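Notes for the meeting talk, Dec 13, 2022

Okay, hi everybody. Start with the whiteboard story, get it out of the way early. When I took over the weekly planning meeting at Breveleo it ran two hours and we ended most weeks by deciding to meet again. I kept the agendas from that year and I read a few of them last night, and wow, "parking lot items" shows up on every single one.

So the talk is about making meetings shorter, and mostly about what I got wrong trying. First try was the standing meeting (ask who has done one, wait for the groans). People leaned on things. It ran just as long and now our feet hurt.

Second try was the silent start. Everyone writes for eight minutes before anybody talks, on paper, with a marker so you can't write tiny. I stole this from a workshop at Leltel and I still do it every week. The first time felt like detention! But the quiet folks had the best stuff on their sheets, and I had been talking over them for a year.
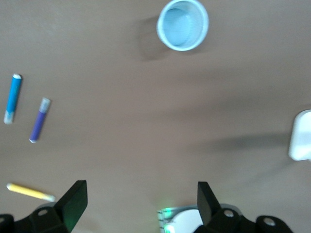
Slow down for this part, I always rush it. After the writing we read the sheets out loud, no comments, and then pick four to talk about. Four is plenty. The rest get typed up and sent around, and most of them get settled by email before lunch.

Numbers, for the people who want numbers — we got back around 1,758 hours over the year across all the teams. I did that math myself on a train, so be kind.

Mention Mthembu here. That was the project where it flopped, 17 people on a call and half of them had never met. Silent writing on a call is just dead air, and somebody's dog filled it. We split into smaller calls the week after and that went better.

Skip the budget bit if we started late. Then questions, and remind them the sign-up sheet is by the door.

Recent talks
Writing an Agenda People Will Read
Moving Drurneo to a Four-Day Schedule
How to Say No to a Calendar Invite
Notes on Running a Big Call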